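Loltora 2 for sponsorship programs: a review

2020-09-30

Loltora is a records and letter-handling system for charities that match individual sponsors with individual children or families. It stores the sponsor record, the child record and the link between them, takes in payments, and moves letters in both directions through translation and review. Version 2 came out in August. We run it at Plastcombe, a small sponsorship charity that previously used Vaven for payments and a set of shared spreadsheets for everything else.

This review covers the hosted edition on the standard plan. I did not test the self-hosted edition or the events module.

Setup and import

Import is by CSV only. The importer wants one file for sponsors, one for children and one for links, in that order. Column names do not have to match, and the mapping screen remembers your choices if the import fails partway. Ours failed the first time on postal codes with leading zeros, which our spreadsheet program had stripped before export. The error message gave the row number and the field name, so the fix was quick.

We loaded 2000 sponsor records. Duplicate detection compares last name, postal code and email address, and it flags pairs for a person to merge. It does not merge anything by itself, and I would leave it that way even if a later version offers the option. Married couples who sponsor jointly under one email address are flagged every time. There is a "not a duplicate" button that is supposed to settle this for good. It does, until one of the two records is edited, at which point the pair comes back.

Historical letters can be attached in bulk if the file names begin with the child's program number. Ours began with the date. Renaming them took longer than the rest of the migration.

Matching

A sponsor can be linked to one child, several children, or a family. A child can have more than one sponsor, with the monthly amount split in any proportion. Vaven could not split a sponsorship, and we had kept a side list for those cases, so this alone removed a regular source of mistakes.

When a sponsorship ends, the child goes back to the waiting list with the original waiting date kept. I checked this on test records and on live ones and it worked each time. The reason for ending is picked from a fixed list. You can add reasons but you cannot remove the built-in ones, and "sponsor lost interest" is a built-in one. Anyone designing a form that sponsors may someday ask to see should think harder about the wording.

Holds are handled well. If a sponsor is considering a child's profile, the child can be reserved for 24 hours, after which the hold drops with no action from staff. The length of the hold can be changed by an administrator. The sponsor is not told when it drops, and there is no template for telling them.

Letters

This is the part most programs will buy it for. A letter arrives as a scan or as typed text, goes to a translator, then to a reviewer, then to the recipient. Each step has an owner and a due date. The queue view sorts by due date, by language or by field office.

The reviewer's screen puts the original and the translation side by side, and scrolling one scrolls the other. Scans can be rotated and cropped in place. Large scans load slowly on a poor connection. Loltora makes a reduced copy for viewing, but only after the first person has opened the full-size one, so the field office, which has the worst connection, is usually the one that waits.

The reviewer can flag a letter for address details, requests for money, photographs that show a school name, or content that needs a caseworker. Flags are visible to everyone with access to the queue except the caseworker flag, which hides the letter from all roles below supervisor. That is the correct behavior. We have had letters from children writing about a hospital stay or a death in the family, and those need to be read by someone trained before they go anywhere.

One fault is serious enough to mention before purchase. When a flagged letter is released, the email to the sponsor includes the first line of the letter as a preview, and it takes that line from the original and not from the edited version. If the edit was made to the first line, the preview undoes it. Support confirmed the problem and told us to turn previews off. The switch is under Notifications, then Sponsor, then Advanced, and it applies to all letters or none.

Urgent needs

Version 2 adds a section for emergencies such as injury, illness, fire or flood. A field office opens a case, sets a target amount, and attaches updates. Staff can invite the child's own sponsor first, then a chosen group, then the public.

The case record is kept apart from the ordinary child record and has its own permissions. Medical notes sit behind a second permission inside that. Photographs require a consent entry before they can be shared outside the organization, and the consent has an end date. Once the end date passes, the photograph is withdrawn from any page served by Loltora. It cannot be withdrawn from emails already sent, and the manual says so plainly.

Updates can be written at any time, but there is no reminder that one is due. A long medical case can go quiet for months while treatment continues, and donors do ask. We set our own reminder outside the system every 28 days. A field for this would be a small addition and I have asked for it.

Money given to a case above its target can be held, moved to a general emergency fund, or offered back. The choice has to be made when the case is opened and is shown to the donor on the giving page. I have no complaints here.

Payments

Card and bank debit both work. Failed debits are retried once, after an interval you choose, and then appear in a list for staff. The message sent to the sponsor after a failed payment is polite and can be edited. By default it mentions the child by name. We removed that. A failed card is an administrative matter, and putting the child's name in the notice reads as pressure.

Year-end receipts come out as one PDF per sponsor or as one large file for printing. Address placement fits a standard window envelope if the logo is kept short. Ours was not short, and we lost a test batch finding out.

Reconciliation is weaker than in Vaven. Vaven would match a bank deposit to its component payments and show what was left over. Loltora exports both sides and leaves the matching to you. For a program with one bank account this is an extra hour each month. For one with several currencies it may be a reason to keep a separate accounting package, and we have done so.

Field office use

The field edition runs in a browser and has an offline mode for recording home visits. Forms fill in offline and upload later. Conflicts, where two people have changed the same record, are shown with both versions and a choice for each field.

The offline store is encrypted and clears after a set number of failed sign-ins. It does not clear after a long period without contact, so a lost tablet that nobody tries to open keeps its data. An administrator can send a wipe command, but the tablet has to be online to receive it.

The interface is available in several languages, selected per user. Labels you add yourself have to be translated by you. If a translation is missing the label appears as its internal code, which confused our visit staff until we filled in every one.

Permissions and records

Roles are fine-grained and the defaults are sensible. Every view of a child's record is logged, not only every change. The log can be filtered by user or by child and exported. Our child protection policy requires this and it was previously done on paper.

Deleting a sponsor on request removes name, address, email and phone number but keeps payment totals. Letters written by that sponsor stay on the child's record under an anonymous label. Whether that satisfies the law where you operate is something to check with an adviser.

Support

Support is by email. Replies came within one working day and were written by someone who had read the question. The manual is complete for version 1 and patchy for version 2. The pages on urgent needs are good. The pages on notifications still show the old menus.

Good points: split sponsorships, the letter queue, hidden caseworker flags, view logging, consent dates on photographs.

Bad points: letter previews, bank reconciliation, no update reminder on open cases, returning duplicate flags, reduced scans made too late.

Verdict: suitable for small and medium sponsorship programs with a steady flow of letters. Turn previews off before the first sponsor email goes out. Programs that mainly need payment handling and send few letters will get little from the change, and those already on Vaven should stay there for now. 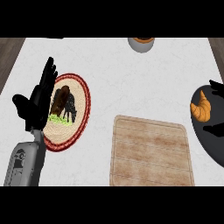
Araújo

Plastcombe pays the normal subscription price for Loltora and received no discount or trial extension for this review. Corrections on version 2 behavior are welcome and will be added under the section they concern.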